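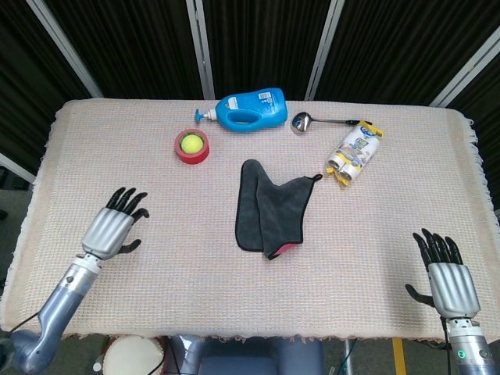 Our supervisor said the last third of the novel reads like it was written by someone else, and asked if any of us had noticed before we handed in the outline. We hadn't. So that became the report.

Search this site Enter keywords Go

11 February 2022
By the Ogura reading group, second year

Book: Senberg, a two-author thriller, 331 pages in the Nindari paperback. Chapters switch between a married couple. Question we set: can readers tell the two narrators apart without the chapter headings?

What we did. Picked 4 passages, 500 words each, two per narrator. Took out names and headings. Handed them round at Grestden campus library, plus a short form. Which narrator, how sure are you, what gave it away. Got 73 forms back. A few only half filled in, we kept them anyway and used what was there.

Results. Early passages were easy. Most people got the wife straight away, long sentences, always apologizing for things. Husband is clipped and mean. Late passages a mess. Plenty of readers swapped them and were very sure about it too. One form just says "are these both him??" which is kind of our finding.

Why? We think the plot takes over. Once the letters are found in the lake house everybody has to explain stuff, and explaining sounds the same whoever does it. Also the jokes stop. The husband's jokes were the best part of the book imo and there isnt one after chapter 30.

Problems. The wife's second passage mentions a pregnancy, so that one was a giveaway, should of been cut. Most readers were friends of ours. Some had read it already and we forgot to ask who.

Still to do: second round in May with a different book by one author, same form, to compare. Need a better question about how sure people are, the 1 to 5 scale confused them. Reading list and blank form go in the appendix when we finish typing it up.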